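Right, Sunday job. I'm sorting out all my cards, because the red holder has got so full of old ones that I can't find anything I need at a till.

I've got the clear box with the little slots out as well, so the ones I hardly ever use can live in there. First in was the black VIP card. Very grand, very rarely leaves the house! 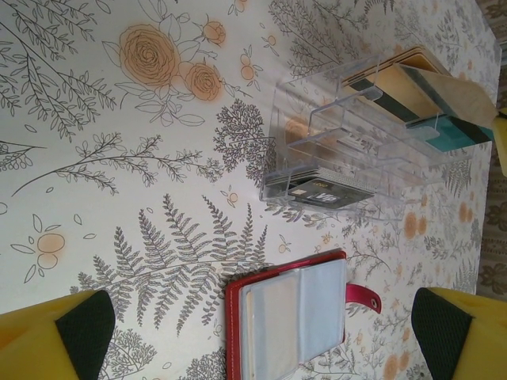
Then there's Stilla, the coffee place, who gave me a new loyalty card every single visit for most of January. Six of them, one stamp each. I've asked if they'll add them up — Jiahui Shi on the counter said bring them in and she'll see.

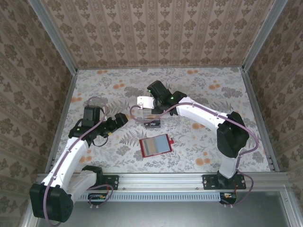
Points update while I'm at it: 2,601 on Predar, which gets me about a sandwich. I've been saving those since my last job, so I want it to be a good sandwich.
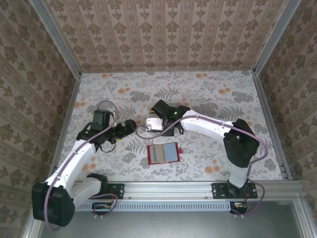
Obinna Yusuf has just messaged to say he keeps all his on his phone and I should join this century. Obinna, your battery died at the Luo checkout with a full trolley and I paid. I like a holder with plastic pages, you flick through and there's your card. The green one is staying in mine whatever happens.
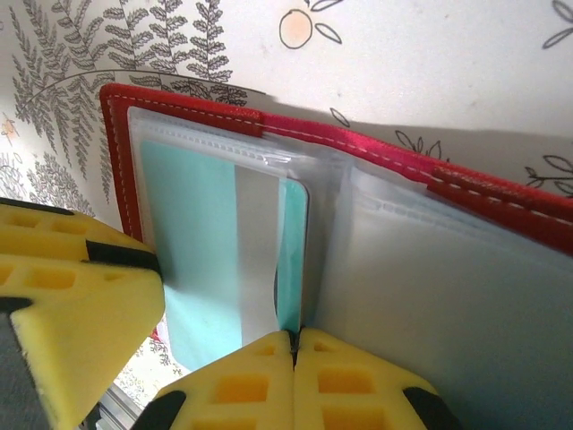 Next up: gift cards

Two from Selier, no idea what's left on either. Ringing them after lunch. If anyone knows whether you can put both balances on one card, shout — I don't fancy carrying the pair of them round town.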